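What is a throw-in?

When a soccer ball goes all the way over the sideline, play stops. The team that did not touch it last gets to throw it back in. This is called a throw-in.

The rules are short. Face the field. Keep part of each foot on the ground, on the line or behind it. Hold the ball with 2 hands, bring it back behind your head and throw it over the top. If you get it wrong, the other team takes the throw.

You can't score straight from a throw-in. Someone else has to touch the ball first - even the goalkeeper counts.

Some players can throw the ball a very long way. Norbert Veres of Barkham practices 20 long throws after every training session. A wet ball is slippery, so on rainy days he wipes it before he throws. Any plain cloth will do for this, and a white towel like the one in the picture works well, even if it is all crumpled up. 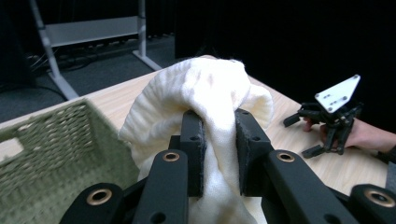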